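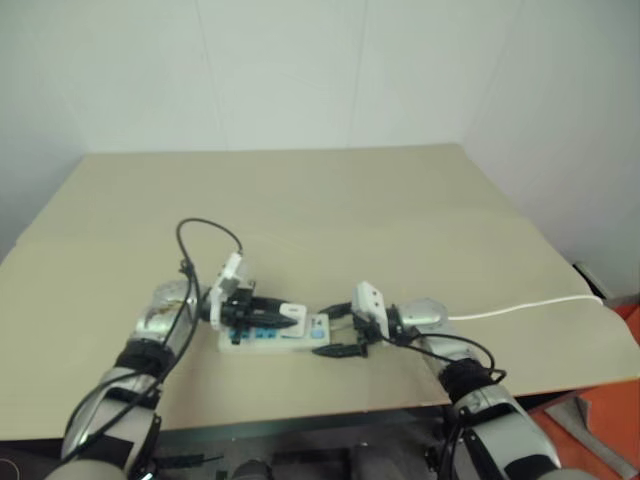
Page 5

Plonadance two-arm cell: setup and care of the plug station

The Plonadance cell handles plugs, cables and power strips on a fixed table. It has two arms, each with a two-finger gripper, a wrist camera and its own cable run. This page covers the table, the cable runs, the grippers and routine checks. Controller faults are in the Sutherland cabinet manual.

Table surface
Lay the cardboard sheet flat, with the crease running left to right. A sheet that has lifted at the crease changes the height of the strip and must be replaced. Part no. for a pack of sheets: 406. Do not tape over the crease. The tape reflects light into the wrist cameras.

Work piece
Use a white power strip, placed flat and lengthwise across the table, within reach of both arms. The strip is not fastened down. One gripper can hold an end while the other works on a plug. Never connect the strip to line power while the arms are enabled.

Cable runs
The black cable on the left arm needs a free loop above the wrist. Turn the wrist through its full range at low speed and watch the loop. If it pulls straight at either limit, open the forearm band, feed in 50 mm of slack and close the band again. The white cable on the right arm goes out to the side of the table and must lie clear of the strip. 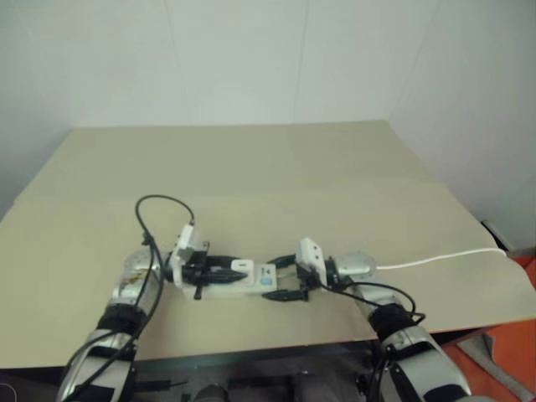 Check both bands for slip after any change to the slack. A band that turns by hand is too loose; one that dents the cable jacket is too tight.

Grippers
Close each gripper on the Detley gauge block and compare the reading with the value on the cell card. Wipe the fingers with a dry cloth. Solvent softens the finger pads. Replace fingers in pairs.

Wrist cameras
Tighten the bracket screws before calibrating. Run calibration again if a bracket has been moved or bumped.

Service interval
Every 1000 hours: cables, bands, finger pads, bracket screws. Enter the work in the cell log with initials.

Spare parts: Hermine Aigner, Plornell
Technical questions: Lorenz Lanz
Revised 10/27/26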